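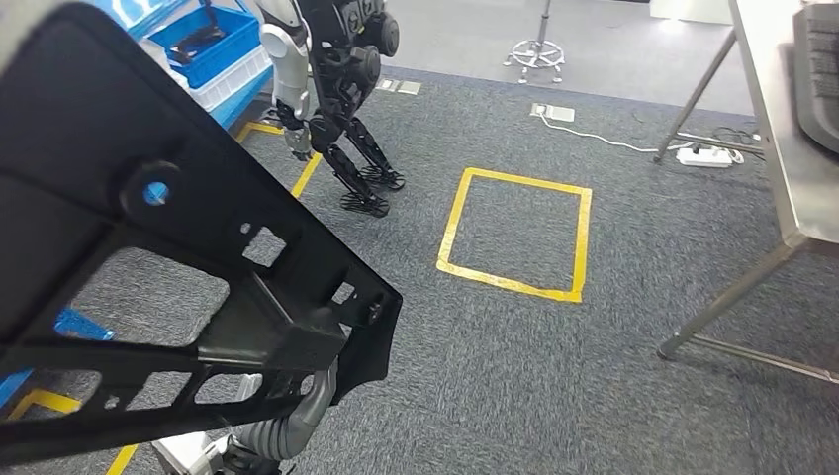
Ribs and rectangular cutouts in a black molded part.

Cito: The Third Term
A classroom simulation game about presidents, courts and constitutions
From Prirkero

Item type: boxed game with printed materials
Players: 9 and up, best with a full class
Playing time: two class periods, or one long afternoon
Reading level: high school and adult

Cito drops your class into the republic of Danano in the last year of a president's second term. The constitution says two terms. The president's lawyers say the first one didn't count (parliament picked him that time, and the voters only picked him the second time). Who gets to decide? That's the whole game, and we still love watching a room find out how many different answers there are!

Every player gets a role and a private goal sheet. Some sit on the constitutional court. Others are party members, army officers, radio editors, church leaders, students or envoys from Barros, the country next door, which has its own reasons for wanting things to stay calm. Players move around, make deals, write statements and break promises. When the round bell goes, the event card is read out loud and everybody has to live with it.

The heart of the box is the Constitution of Danano. It runs to 2,000 words, short enough to read for homework, and it has been written so that two careful readers can come away with opposite views of Article 9. We've had court players argue over one comma for an entire round. Let them! It's a great way to see why wording matters so much when power is at stake.

What's in the box
102 role and event cards
Constitution of Danano, class set
Private goal sheets (copying allowed for your own classes)
Wall map of Danano and Barros, folded
Ballot papers, pad of 500
Round bell
Teacher's book with background reading and debrief questions

How a session runs
Round one is quiet. The president announces that he will run again, the parties meet, and most people are still being polite. In round two the court has to rule, and the radio editors decide what gets on the air and in what order. Round three is where it gets loud. The army players may try to take over the capital, but they need the barracks, the radio station and the airport, and they almost never agree on who holds which. If they fail, the court hears their case in round four. If they succeed, they have to write the rules for what comes next, and that's usually when the classroom goes very quiet and people start flipping back through the constitution.

An election closes most games, though some end with talks in Barros instead. There's no fixed winner. Each player checks their own goal sheet and then explains to the class what they gave up to get there.

New in this edition
The event cards have been redrawn with bigger type. The radio editors now have a deck of rumors, some true and some false, and checking one costs them a turn. We also rewrote the army roles, which used to be a bit thin. There is now a garrison commander who has sworn an oath to both sides of the argument, and it's become our favorite part to hand out.

Good to know
Cito works best after students have had at least one lesson on how courts and parliaments divide up power. Smaller groups can double up on roles, and the teacher's book has a chart for that. Nothing on the cards is graphic, but there are arrests, a curfew and people leaving the country, so think about your class before you deal.

Replacement ballot pads and goal sheets are sold separately. The Barros add-on, with a regional summit round, ships in February. Orders for the main box are open from 1st November.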